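Demonstration gathering (robot learning)

14 shares | 3 comments

Demonstration gathering is the work of recording examples of a task so that a learning system can pick up how to do it. In robotics, an example usually means one complete attempt: a person guides the arm from start to finish while the machine stores what its cameras see, where its joints are and how wide its gripper is open. A set of such recordings is called a demonstration set, and each recording in it is called an episode.

The practice has grown alongside imitation learning, in which a robot copies recorded behaviour instead of following steps written out by a programmer. It is slow, hands-on and surprisingly absorbing work, and it has opened up jobs that older kinds of automation could hardly touch!

Methods

In the most common method, the operator holds or wears a control device and the robot mirrors the movement. Some workshops use a smaller copy of the arm, known as a leader, which the operator moves by hand while the full-sized follower repeats every motion. Others let the operator take hold of the robot itself and push it through the task, a method called kinesthetic teaching.

Cameras are placed to suit the job. A fixed camera gives the learning system an overall picture of the bench, while a small one at the wrist travels with the gripper and sees the last few centimetres of an approach up close. Wrist views are prized for fine work, where the difference between a good grasp and a bad one may be the width of a fingernail.

Computer hardware as a subject

Desktop computers are a favourite subject for this kind of work, and it is easy to see why. The inside of a case packs levers, screws, plugs, slots and soft bundles of wire into a small space, and each calls for a different sort of touch. A processor socket with a retention lever is a lovely test: the fingers must come in at the right angle and catch a thin piece of metal without brushing the parts nearby.

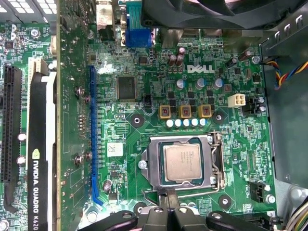 The Okora set, gathered at the Savadside workshop, is a well-liked example of the type. It holds 2,032 episodes recorded on opened desktop machines, divided into 4 task families: levers, plugs, cards and screws. Operators worked in sittings of 40 minutes with 2 people to a station, one driving the arm and the other labelling each attempt and resetting the bench. Failed attempts were kept in a separate folder, and these have proved popular in their own right with people studying how robots recover from mistakes.

Variety

A learning system that has seen one machine in one position tends to learn that machine and that position. Gatherers therefore change things between episodes. They turn the case a few degrees, swap the lamp, shift the cables or start the arm from a new height. The Mabuza protocol, used at Unbridge and later taken up at Savadside, sets out a rota of such changes so that operators don't drift back to their favourite arrangement after lunch.

Operators vary too. One may reach straight down and another may sweep in from the side, and both are perfectly good ways to reach the same lever. Opinions differ on how much of this to allow. Unbridge favours a single agreed style for each task, which makes for tidy recordings, while Savadside welcomes several and marks each episode with an operator code.

Labelling and checking

Each episode is normally given a short written instruction, such as "lift the lever", along with a mark for success or failure. Checkers then play the recordings back, looking for dropped video, long pauses and moments when the arm blocks the wrist camera's view. Trimming is kept light. A brief hesitation before contact can be useful to the learner, as it often shows where the operator was lining things up.

See also

Imitation learning
Kinesthetic teaching
Teleoperation

3 comments | 14 shares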